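Speaker notes, office equipment track, 5/1/21
Sunee Kaewkla, Clatano Office Supply
"Your Printer Lease and You"

Open slow. People are still finding seats and the coffee is at the back.

Ask who has a printer lease. Then ask who has read it. Wait for the second group of hands, which will be small, and thank them for their service.

Start with the Clerndale story. Dental office, 14 staff, paying for 2,000 color pages a month. They print appointment cards and a birthday sign now and then. The contract had renewed itself twice while the office manager was on vacation. Don't name the dealer. (It was us, before my time. Only say so if asked.)

Next, the three dates worth writing on a wall: when the term ends, when notice is due, when the rate goes up. Notice is usually due in April for a lease that ends in summer, and the letter goes to whoever had your job before you.

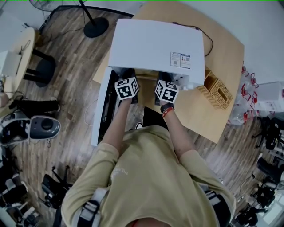
Overage charges. Explain per-page rates in plain English. Do the math out loud on the Ganov quote, 27 pages of fine print, and stop at page 15, where the toner clause lives. Toner "included" means black. Let that one sit. Someone will groan.

Service calls. A four-hour response means a human phones you within four hours. It does not mean the human brings a part. Boonchu's contract spells this out fairly well and I say that with some pain, as they took two of my accounts.

Buying outright: fine for a small office that prints invoices and not much else. Skip this bit if we're running behind.

Returns. You pay the freight. You wipe the hard drive, or you pay someone to. Yes, copiers have hard drives. Pause for the people who copied their tax returns at work.

Questions. Somebody will ask about going paperless. Be kind. Hand out the checklist, printed on both sides, and remind them I need the clicker back.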